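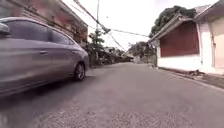
4.2 Player movement between clubs and travel to training

Transfer decisions in semi-professional basketball are usually modeled from salary, playing time and prior teammates. The Lodeo league records add a fourth variable, the distance between a player's registered address and the home court of the signing club. We take this distance along the road network. Straight-line distance understates the trip in the older districts, where many routes run along narrow paved streets and a single passing sedan takes up a good part of the width. Street width was not coded separately and enters the model only through the mean travel time at 6 p.m., when most clubs begin practice.

The sample contains 1,009 player-seasons from 8 clubs. Of these, 395 ended in a move to another club in the same league. Players who appeared in fewer than seven games were kept in the sample but flagged, as their minutes are a poor measure of role. Prior teammate links were built from school and youth rosters following Espinoza's procedure, with one change: a link is counted only if both players were on the active roster in the same season. Two clubs, Vultuvum and Stundero, shared a youth program for part of the period, and links formed there are assigned to both.

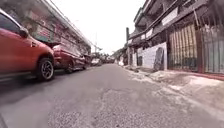

Figure 7. Street with parked vehicles and patched asphalt.

The teammate variable keeps its sign and most of its size when travel time is added. A player with at least one former teammate at the signing club is more likely to move there, and the effect is larger for guards than for centers. Travel time is negative throughout. The interaction between the two terms is small and changes sign when the flagged players are dropped, so we do not interpret it. Results for Jibrin are reported separately, as the club changed its home court in September and distances before and after the change are not comparable.

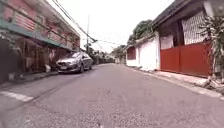 Measurement error in the address field is the main limit on these estimates. Players register once, at signing, and the league does not require an update when they move house. Addresses in residential streets of low buildings, with one two-story house close to the next wall, were often entered by street name only. In such cases Leopoldo Espinoza assigned the midpoint of the street, and we follow the same rule. Repeating the estimation without the midpoint cases leaves the teammate coefficient unchanged to the second decimal and widens the interval on travel time. The club fixed effects are stable in both versions.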